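Trestau grip-hold fault

The Trestau grip-hold fault was a control error in the Trestau, a two-arm household manipulator developed by Prurnach. It caused one gripper to keep its closing force after the other had released, so that thin material held between them was pulled and torn. The fault was found during bag-lining trials at the Pliltari test site and is listed in the company's defect register as entry 3351.

Background

Bag lining requires both arms to hold the rim of a plastic bag, spread it over a bucket and fold it down outside the edge. Thin film gives almost no resistance until it is close to tearing, and the Trestau had no force sensor at the wrist. Tension was estimated from motor current.

Fault

The release command was sent to each arm separately. If the left arm reported an open gripper before the right arm had answered, the controller treated the step as complete and began the retreat motion with the right gripper still closed. Kiều Trịnh, who led the inquiry, traced the error to a timeout in the Cù motion library. In a series of 18 runs, the fault appeared in 11. No injuries were recorded, but the report noted that a retreating arm could also drag or tip the container - a hazard to anyone reaching into the work area.

Test conditions

The trials were run at floor level on carpet, using a round white bucket and black plastic bags. 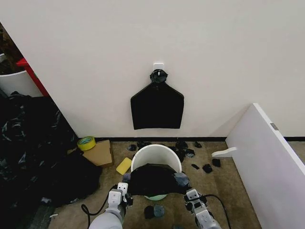

Operators were told to keep their hands clear until both grippers had been confirmed open by eye, as the status display could not be trusted during the fault. Thu Lò later added a manual stop before the retreat step.

Correction

A revised library was issued on 9/1/21. It requires matching open signals from both arms and halts motion if either is missing. Quang Võ repeated the series with the revised version and recorded no early retreats. Units built before May of that year also needed a replacement gripper encoder, part of a separate recall covering 6 machines.

See also: Cù motion library; Two-arm manipulation; Protective stop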